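Uven Short Course: Small-Space Organization
Handout 6 – Soft Goods and Shared Tables
February 12, 2019

Meeting place: Koller building, Skollotgate entrance, room 519. Bring this sheet and your inventory form.

1. Bulky items first
Plush and other long-fibered goods take up more room than their weight suggests. Pick them up from beneath so you can judge the full size. Record the size at rest, without pressing. Keep phones and drinks back from the part of the surface you are working on.
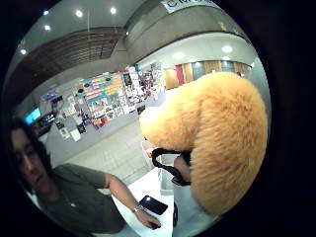
2. Choosing a bin
An open fabric bin suits soft items used every day. Lids are for goods stored until June or later. Set the bin beside the items before you fill it – most people choose one that is too small. A pull handle on the front matters if the bin goes on a low shelf.

Group by shape as well as by use. Cubes stack, animals don't. 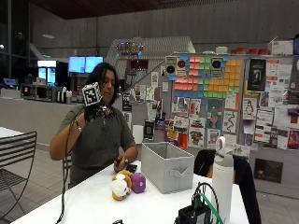 Bottles stay out of fabric bins, even when closed. Give them a fixed spot at one end of the table.

For next time: read pages 2 to 8 of the Tadotgate packet and finish the inventory form for one shelf at home.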